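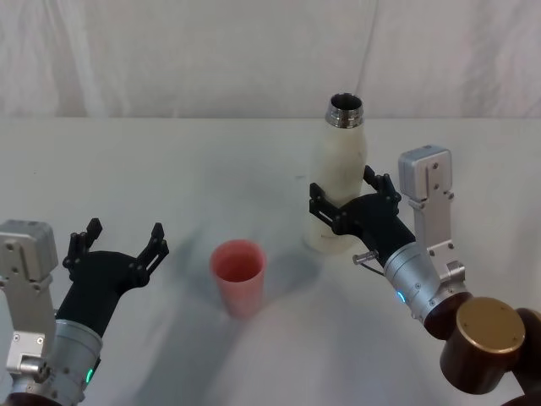 Two-arm cells coming to our kitting room, what happens to the rest of us?

Posted by hudlow_nights

I work second shift in the kitting room at a housewares distributor. We pack cups, bottles and lids into gift sets by hand. In July the company is putting in two-arm robot stations, and they've asked 3 of us to move over to "cell attendant." There are 6 on the shift now. The pay grade stays the same for the first 200 hours and then gets reviewed. Has anyone made this move? I'd like to know what the day is like and what to ask for before I sign. I have a bad shoulder, so less reaching sounds good, but I don't want to end up watching a machine and getting blamed for its numbers.

Ok-hee Um

I did this at Song two years ago, from hand packing to attendant. The reaching went down a lot. The standing didn't. Most of my shift is refilling, clearing bad grips and writing down why it stopped. Ours is slow with anything smooth or tapered, so you learn which items to set out and how far apart.

Things I would ask for in writing:

Who owns the rate. Ours was posted as 1681 sets a week before anyone had run a full week, and the attendants got the talk when it came up short. It was changed later, but it took months.

How many stations per person. One is dull, two is fine. They tried me on three and I was running all night.

What the training is. I got a morning with the installer and a binder. Ask for paid time on the fault screens — you will need it at 2 a.m. when the tech has gone home.

Also ask what the review after 200 hours looks at. If it's only output, push back.

packrat_jo

Take it. Hand packing is going away everywhere, get in first.

Úna Buckley

I wouldn't say everywhere. We run Nurudix stations at Jokel and still have people on all the odd sizes and the rush orders. What changed is the talking. We used to work across a bench from each other and now we're one to a cell, so new people pick things up slower. We asked for a shared ten minutes at handover and got it. For the shoulder, check the height of the refill shelf before you agree to anything. Ours was too high and had to be moved.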